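About us

Trudmont is a small office that reads the rules for robots that work near people, tries them out, and writes down what happens. We started because we were tired of being shown certificates. A certificate tells you that somebody, at some point, was satisfied. It seldom tells you what they did, with which hand on the robot, or who was standing next to it.

We don't build robots and we don't sell them. We don't hand out badges either, though we are asked for one most months. If you want a logo for your brochure, there are plenty of places that will oblige.

What we do

Most of our work is for hotels, care homes and shops that have been offered a machine and want a second opinion before they sign. They send us the supplier's safety file. We read all of it, which is rarer than you might hope, and then we go through the claims one at a time with an arm on a table and people in the room.

Our longest file so far ran to 1,746 pages. The part that dealt with a person putting a hand near the gripper took up 4 of them, and two of those were a glossary.
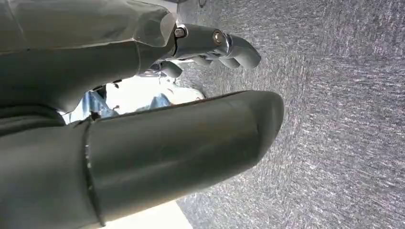
A good deal of what passes for good practice in this field was written for factories, with a fence, a painted line and a trained operator. Take away the fence and you are left with a lot of sensible advice about a room that no longer exists. A hotel guest hasn't read the induction sheet. A resident in a care home may well reach for the thing the robot is holding, and a rule that says "keep clear of the working area" is no help to either of them.

So we ask dull questions. What does the hand do when the power goes: hold on, or let go? Which of the two is worse, given what it is holding? Can a person who has never seen the machine tell that it is about to move? Where does the stop button live, and can you get to it from the side where people will stand?

Our house rules

We keep our own list, called Kullska after the street where we had our first room. It is short on purpose, and we don't claim it replaces any published standard. The law where you are comes first. The rules we get asked about most are these:

Handovers are tested with the real object or something of the same size and stiffness. Foam blocks prove that a robot can hold foam.
Cables are treated as part of the machine. If one crosses a table or a floor, it goes in the risk notes.
Anyone within reach of the arm knows who has the stop button before the arm is switched on.
A test that went badly is written up at the same length as one that went well.
"It has never happened" is not accepted as an answer.
No rule stays on the list unless somebody here has broken it and seen what it was for, or can point to a written account by someone who has. 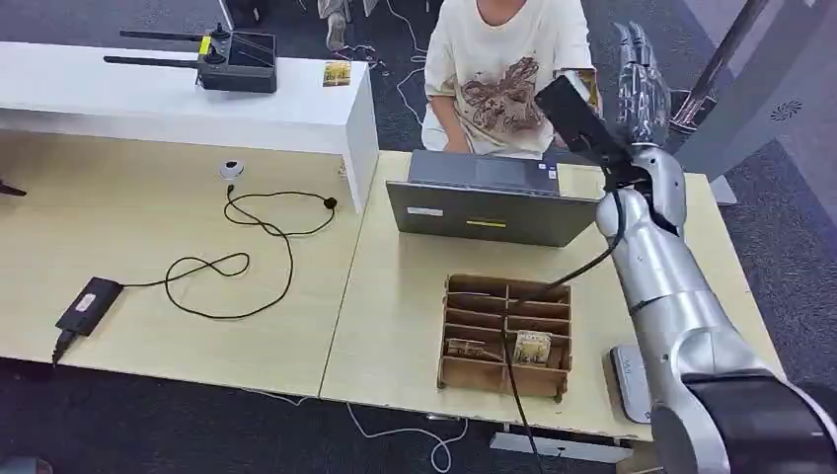 That last rule has cost us some favourites. We used to ask for a fixed waiting time before each handover, and we were rather proud of it. When we went back to our notes we could find no run in which the wait had made any difference, so it went. We suspect that a fair number of the clauses in the big documents would go the same way if their authors had to do this every year.

We review Kullska each July. Version notes are kept in Disent, our plain record of every change, with the reasons for it and any objections from people in the office who lost the argument. Disent holds 472 entries. Anyone can ask for a copy, and clients get one whether they ask or not.

How we are paid

Clients pay a fee that is agreed before we open the file. It doesn't go up or down with what we find. We take no money from suppliers for testing their own products, and we turn down free equipment, including the very nice free equipment. Small care homes can ask for the first reading at a lower rate.

What we can't tell you

We can't tell you that a robot is safe. We can tell you what it did in our room, in more than 2,000 logged handovers to date, and where we think your room will differ. Some clients find this annoying. One wrote to say they had expected a yes or a no, and we understand the wish, but we have yet to see a yes that held up once the furniture was moved.

The current round of work goes under the name Yuan and deals with small flat things: cards, tickets, slips. Most guidance worries about heavy loads, as it should, and has next to nothing to say about a light object that a person will grab at without thinking.
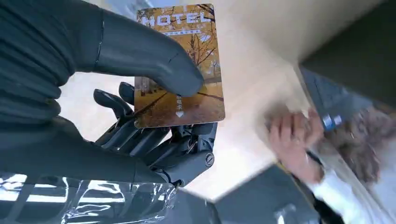
Yuan: a hotel key card held upright in the robot's hand.

Working with us

Write to the office with the supplier's file, a floor plan if you have one, and a few lines on who will be near the machine and at what time of day. Please don't send the promotional film. We reply within two weeks, and if we think you don't need us we will tell you so and charge nothing.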